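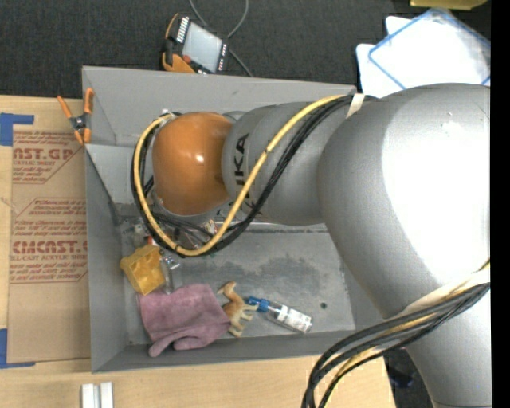
Cables along the arm, with a strip of tape near the shoulder.

Tumgate, secondhand console and disc check
Filled in by Kinga Borbély, 24/01/2022

I bought the console off a guy in Mullow with a box of games, and I go through the same list every time I bring one home. Comments are mine, so skip them if you only want the ticks!

1. Power cord and plug: OK
No nicks, no bare wire. The plug is a bit scuffed but it sits tight in the wall.

2. Vents and fan: NEEDS WORK
So much dust (and what I'm pretty sure is cat hair). I cleaned the outside vents and the fan is still louder than I'd like. Open it up before any long sessions.

3. Disc drive: OK
Takes discs, gives them back. I tried Callaveck, the side-scroller with the ink monsters, and got as far as the bell tower without a stutter. What a lovely game, by the way, I played way past the point where I was testing anything.

4. Controllers: ONE OK, ONE FAIL
The black one is fine. On the other the left stick drifts, so my poor hero kept strolling off ledges. Don't charge that one overnight either, the battery gets warmer than I'm happy with.

5. Storage: OK
787 MB free, which is nothing. Old owner's saves are still on there, including a Rácz pinball score of 2049 that I can't get near (my best is 382). I'll wipe it all except that, I want something to chase.

6. Video cable: OK
Picture drops if you bend it by the TV end. Passed for now, but keep it straight.

7. Shelf and airflow: FAIL, then OK
I had it shoved in the cabinet with the door shut. Moved to the open shelf, hand's width of space on both sides.

8. Account sign-out: NOT DONE
Still logged in as the seller. I've messaged him.

Next check: June, or sooner if the fan gets worse.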